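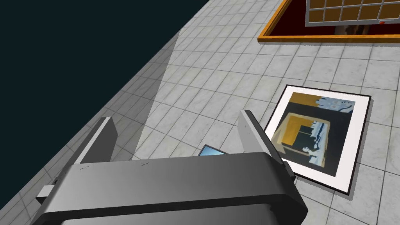 Can a robot tidy up my living room yet? If the room is small and you're in no hurry, it can do a piece of it, and you'll still be finishing the job yourself.

I got that answer, in a longer and funnier form, from Hanna Krajewska, who has spent years testing home robots and now works on Bimo, a tidying machine that you can't buy. I had a whole page of questions ready and used maybe half of them, because she started talking before I'd found my pen.

"Everybody asks me about laundry," she said. "Ask me about picking a picture frame up off the floor. I could talk about that all day."

So I asked. A frame lying flat is a rotten thing to grab, it seems. You and I get a fingernail under the edge and tip it up without thinking. A gripper with two stiff fingers has no fingernail, and if it comes straight down on something flat and wide, it just presses on it. Bimo tries to get hold of one edge — that sounds easy until you remember there's a hard tile floor right underneath.

"Tile is honest, at least," Krajewska told me. "Carpet lies to you about where the floor is."

Most of her practice runs are done in simulation, in made-up rooms where a broken frame costs nothing. She showed me a few from November. On her best day with flat things, 16 out of 26 pickups went the way she wanted. I thought that sounded pretty good! She made a face.

"Would you hire a person who dropped the other ten?"

Fair enough.

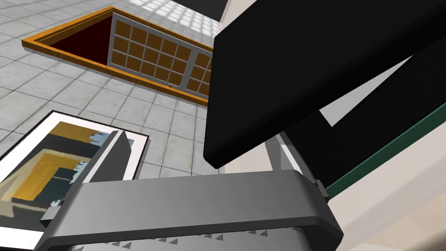

I also wanted to know about furniture, because my own place is full of it and I can't see how anything with an arm gets around in there. Krajewska laughed and handed me over to her colleague Tadeusz Szczepańska, who works on the arm's movements and had been eating a sandwich behind us the whole time.

"People picture the hand," he said. "I worry about the elbow. The hand can be in a perfect spot and the elbow is going through your bookcase."

He'd like every home to have wide floors and nothing big to reach past. Since no home is like that (mine certainly isn't), the arm has to plan its way in and its way out, and the way out is harder with something in its grip. He told me he spent 2 weeks on backing away from a table.

I asked them both what they'd trust a robot with today. Szczepańska said carrying a thing from one shelf to another, in a stockroom, where the shelves stay put. Krajewska said socks. Then she took it back and said some socks.

And hanging the picture back on the wall afterward?

"Oh, you do that," she said. "I'll be happy if it's leaning somewhere sensible."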